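# Why Are Towels Bumpy?

My nephew Konrad asked me this in June, while he was wrapped up in a beach towel like a burrito, and I've been looking at towels a bit too closely ever since. So get one from your bathroom (a dry one, please) and let's look at it together.

Put your nose almost on it. See all those tiny bumps? Every bump is a loop of thread! The thread comes up out of the cloth, bends over, and goes back down again, a bit like a roller coaster. Cloth made this way is called terry, or terry cloth. A bedsheet doesn't have the loops. Its threads just go over and under each other and lie down flat, so a sheet feels smooth and cool when you climb in.

## What the loops do

Water likes to creep into small gaps. Loops are full of small gaps: there's space inside each loop, space between one loop and the next, and even tinier spaces in the cotton itself. When you press a towel on your wet arm, the water creeps up into all those places and stays there.

A flat sheet has gaps too, but fewer of them and less thread to soak into. Try drying yourself with a sheet sometime. You'll just push the water around for a while and get cold.

Loops are good at something else as well -- they hold air. Air that can't move much helps keep your warmth close to you, and that's part of why a thick towel feels so cozy around your shoulders.

## Loops on a bed

Terry doesn't have to stay in the bathroom. You can put a big piece of it on a bed, on top of everything else. Beds are really a stack of different cloths, and each one has its own job. The sheet goes against the mattress. The duvet is the puffy part that traps air. A runner is a wide band that goes across the bed, mostly to look nice, though my aunt Czesława puts hers where the cat sleeps.

Then there are small cloths, and those can be folded into a neat rectangle or squashed up in a hand. When a cloth is crumpled it makes folds, and the folds give you something to hold on to.

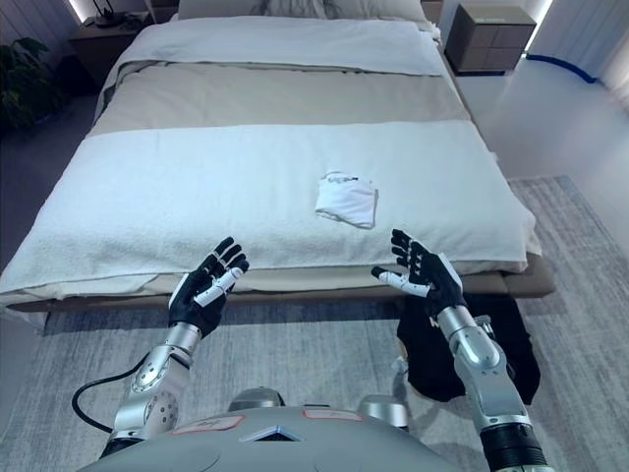
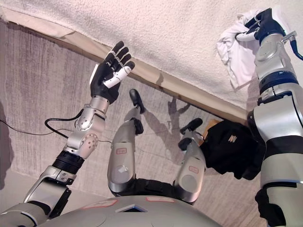
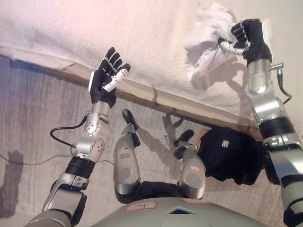 *A small white cloth, folded on the bed in the first picture and crumpled in a hand in the other two.*

## Fold or crumple?

I used to crumple every cloth I wiped with. Then my friend Maja showed me her way. She folds the cloth in half, and in half again, and wipes with one side. When that side gets dirty she turns it over, and after that she opens it up and folds it again with a clean part on the outside. You get a lot of clean sides out of one little cloth!

Crumpling is still handy for poking into corners, or for something bumpy where a flat cloth would slide over the tops and miss the dips.

## Try it yourself

You'll need a tray, a spoon, a scrap of old towel, and a scrap of old sheet the same size. Ask a grown-up before you cut anything up. (I didn't ask when I was seven. It was a good sheet.)

1. Put 2 spoonfuls of water on one end of the tray and 2 on the other.
2. Lay the towel scrap on one puddle and the sheet scrap on the other.
3. Wait until you've counted to 60.
4. Lift them both up and look at what's left on the tray.

Konrad and I did it on the kitchen table. His sheet puddle was still a puddle, and mine under the towel was nearly gone, so he wanted to swap and do it all over again.

Now hang the two scraps next to each other and keep checking on them. Which one feels dry first? The sheet usually wins, as it has less water to get rid of. Ours hung over the back of a chair, and the towel scrap was still damp at bedtime.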